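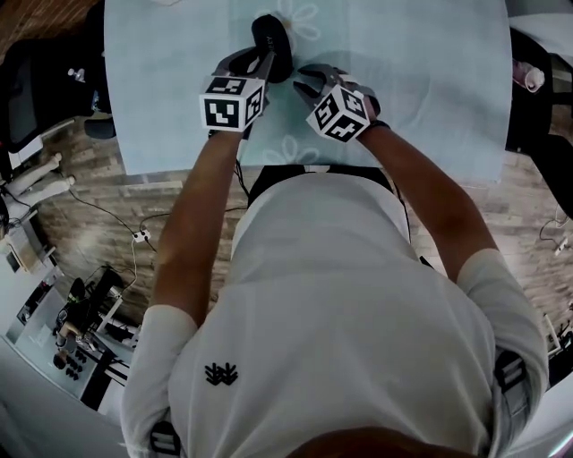
Manuals > Handheld Collection > Section 3: Before and during a session

Overview Setup Session rules Export Contact

Category: Good practice

3. Session rules for two-gripper work

Revised 2019-02-20, Jamshid Salehi

Most rulebooks for demonstration work are too long and get ignored by the second week. The first Grirno rulebook had 100 rules. Omid Ghasemi and I went through the lot and could defend 11. The ones that concern the operator at the table are below. If you think one of them is pointless, write to us and say what you saw. Several went that way in June.

3.1 Preparing the table

1. Spread the cloth and pull it flat. A plain or lightly patterned cloth is fine. We have heard that only plain gray will do, and have yet to see numbers for it.

2. Put one object on the cloth to start. Slippers, cups and soft toys are all acceptable. Do not pick the object that is easiest to grip.

3. Clear the floor where the operator will stand. Power strips and loose cables go to the side, out of stepping range.

CAUTION: Taping a cable down does not make it safe to stand on. Move it.

3.2 Fitting the operator

4. Adjust the shoulder straps until they stay put when the operator leans over the table. Check this leaning, with both arms out. Everyone's straps fit when they stand up straight.

5. Pick up both grippers and look at the marker cubes. Every printed face must be clean and flat. A cube with a lifted corner gets replaced, whatever the tracking software says about it.

6. Let any gripper cable hang free past the table edge. Do not wrap it around the wrist.

NOTE: Short sleeves are preferred. Wristbands and watches are allowed if they sit clear of the gripper handle. The old ban on them came from a Fellesico handout that gave no grounds, and we dropped it.

3.3 Recording

7. Start with both grippers above the cloth, jaws open.

8. Work at the speed you would use at home. Slow, careful motion looks professional and teaches bad habits.

9. Keep the marker cubes from covering each other for long. Short overlaps will happen when both hands are on one object. Log the long ones.

10. If you fumble, finish the task anyway. Do not restart to get a pretty take.

CAUTION: Keep fingers out of the jaws. Small grippers still pinch.

11. Set both grippers down before loosening the straps.

3.4 What these rules don't cover

Following all of this does not make a session "compliant" with anything. Disgate has asked us for a certificate and we do not issue one. Robot arms in the same room come under their own safety section, whether or not they are switched on.

Previous Next Back to contents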